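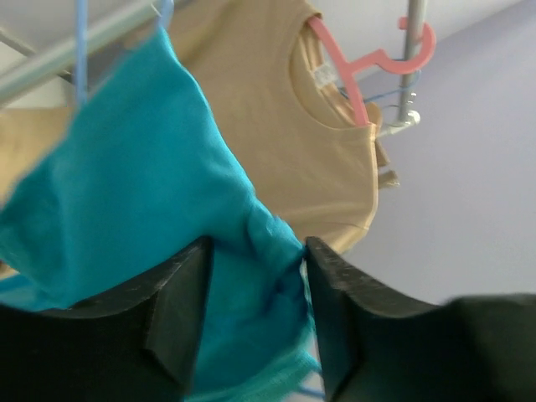
Fabric Care > Dyes and Color

Reactive dye on a cotton knit still bleeding after many washes

I dyed a batch of cotton jersey last month with fiber reactive dye, a turquoise mixed with a small amount of navy. Total dry weight of the fabric was 2000 g. I used the low water immersion method in a plastic tub: salt first, then dissolved dye, then soda ash after 20 minutes, and left it for one hour at room temperature. The room is an unheated garage. Dye was 4 percent of the fabric weight.

The color is level and I have no complaint about the depth. The trouble is the rinse. I have washed the lot six times in a front loader with ordinary detergent, and the water is still clearly blue at the drain hose. A white cotton scrap left overnight on a damp piece picked up a pale turquoise mark. The navy does not seem to be what is coming off. The stain is pure turquoise.

Before dyeing I scoured the cloth with soda ash and a little detergent. It was sold as prepared for dyeing. Our water in Etville is hard, and I did not use a softener in any of the steps.

Would vinegar or more salt set it? I have also seen a commercial fixative sold for this purpose. I need to sew these pieces into garments with white neck binding, so transfer matters.

Murdo MacAulay

Vinegar will not do anything useful. Acid sets acid dyes on wool, silk and nylon. A fiber reactive dye bonds to cellulose under alkaline conditions, and once the dye bath is spent there is no more bonding to be had. Whatever has not reacted with the cloth by then has mostly reacted with the water, and that portion (usually called hydrolyzed dye) cannot be made to attach by adding anything from the kitchen. Salt in the rinse makes matters worse. Salt pushes dye toward the fiber, and you are trying to get it off.

Turquoise is a known problem. The usual turquoise reactive dye is a copper phthalocyanine, a much larger molecule than most of the others in the range. It has three consequences for you:

It reacts slowly. One hour in an unheated garage is short for any reactive dye and very short for this one. Plan on overnight, or 24 hours, with the tub somewhere warm. I keep mine at 85 to 95 F.

It wants more salt than the other colors to get onto the fiber in the first place.

It washes out slowly. The loose dye clings to cotton fairly well even though it is not bonded, so a cold or warm rinse moves very little of it. This is why you can run a machine six times and still see color.

What I would do now:

1. Rinse in cold water until the fabric no longer feels slippery. You have presumably passed this point already. Soda ash left in the cloth should be out before you use hot water.

2. Put the fabric in a covered pot or an insulated cooler with water at 180 F or above. Use enough water that the pieces move freely. No detergent is needed for this step.

3. Leave it for at least an hour. Overnight in the cooler is better. The dye diffuses out of the fiber at its own pace and agitation does not help much.

4. Drain while still hot, then repeat with fresh hot water. Expect to do this three or four times with turquoise.

5. Test by ironing a damp corner between two layers of white cotton. When the white stays white, stop.

With 2000 g of jersey you will have to split the load. A 20 quart pot takes 500 g comfortably, and crowding it wastes the water.

On hardness: calcium and magnesium can hold loose dye on the cloth and make it rinse out poorly. A teaspoon of sodium hexametaphosphate per gallon or so is normal in the dye bath, and it can go in the first hot soak too. Check that your soda ash is plain sodium carbonate and not a pool product with additives.

The fixative should come last. These products are cationic and hold loose dye on the surface by charge. They do work up to a point, but they can shift the shade toward green on turquoise, they may reduce light fastness, and the effect fades with laundering. Used before a proper washout they lock in the dye you should have removed.

Nadine Azar

Just boil it. I did some T-shirts once and they ran for weeks, then I simmered them on the stove and that was the end of it. They may shrink, mine did, so do it before you cut anything. Also prewash the white binding in the same hot water so that both have shrunk by the time you sew.

Color catcher sheets in the machine are worth the money for the first few washes after that.

Dreßler

The long answer above covers the washout. One addition on the navy. Most navies in this class are mixtures, and their components react faster than turquoise does. If you repeat the batch with the same short time, you will fix most of the navy and lose a good part of the turquoise, and the result will be duller than the recipe predicts. Extending the time will therefore change the shade as well as the fastness. Dye a 100 g sample at the full 24 hours before committing the next lot, and reduce the navy if you want to keep the color you have.

Also expect the present batch to look slightly lighter after the hot soaks. The loose dye is contributing to the depth you see now. Judge the color only when the cloth is dry.

Ernden

Last updated: August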